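The Long Life of a Deck of Cards

The box came down from the closet shelf in August, when the power was out and the phones were dying. Inside were four decks held together with dried-out rubber bands, a pencil the length of a thumb, and a scorepad whose last entry dated from 1992. Someone had been winning by a wide margin. The initials at the top of each column meant nothing to me.

I have been asking people what they do with their old cards. Most of them keep them. A deck that is short a card can't be used for much, and a new one costs less than lunch, but people will move house with an incomplete deck three times before they throw it out. One woman told me she had replaced a lost jack with a business card from a tire shop in 1992 and had gone on playing that way ever since. Everybody at her table knew who held the jack. They played around it.

Cards wear in a predictable order. The corners go first, from shuffling. Then the edges turn gray where fingers pick up skin oil and leave it behind. After that the finish breaks down and the cards begin to drag against each other, so a deal that used to take a few seconds becomes a chore. Humid weather makes it worse. In the town of Lutum, where I grew up, summer games were played slowly, with a saucer of talcum powder on the table. 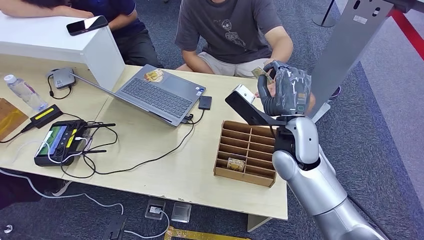 The talcum was a bad idea, according to a man who has run the counter at Siregar, a small game shop near the old bus depot, for 15 years. Powder gets into the finish and stays there. He recommends a dry cotton cloth and patience, one card at a time, front and back. For plastic cards he allows a damp cloth. Paper cards should never get wet at all, and he will not sell anyone a spray that claims otherwise.

His shop stocks both kinds, and the regulars disagree about them. Plastic cards last for years, bend back into shape, and survive spilled beer. Paper cards feel better in the hand when they are new and feel terrible a few months later. The older players tend to buy paper anyway. They buy it in pairs, open one deck, and put the other in a drawer.

There is also the matter of picture cards, meaning the kind made for children's games and collecting. These get harder use than any poker deck. They go into pockets and lunch bags, get traded at recess, and come home with a crease across the middle. A serious collector keeps them in sleeves. A seven-year-old keeps them in a shoe. The man at Siregar sells sleeves to parents all day long and guesses that half of them never leave the package.

Rastitwood, the card club that meets above the hardware store, goes through more decks than any household. The club plays in the evening, starting at seven, and its rule is that a deck is retired after 15 sessions. Retired decks go into a crate by the door, free to anyone. The crate is usually empty by the end of the night. People take them for cabins, for grandchildren, for solitaire. One member uses hers as seed markers in the garden, a new suit each year.

I played there twice and lost both times. The tables are covered in green cloth that has gone shiny where the elbows rest. Players talk about their knees and the price of eggs until the cards are dealt, and then they stop talking. The house game is Coda, a trick-taking game for three players that I had never come across and can't explain well. The person holding the fewest tricks at the end of the hand leads the next one. There are 2 pages of printed rules taped inside the cupboard door, and an argument about the second page that has been going on longer than I have been alive.

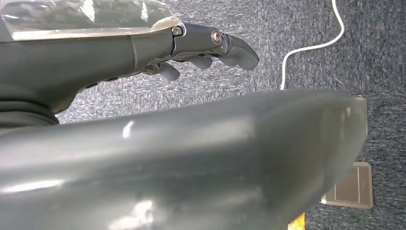 Plastic film over a dark gray hand.

I asked the club what they would save if they had to clear out the cupboard. They said the scorebooks, which go back to the first meeting. The decks could be replaced in an afternoon.

My own four decks turned out to be three complete ones and a fourth missing the six of clubs. I wiped them down with a dry cloth as instructed, which took most of an evening, and threw away the rubber bands. The short deck went back in the box with the others. I wrote "no 6 clubs" on the flap in the old pencil.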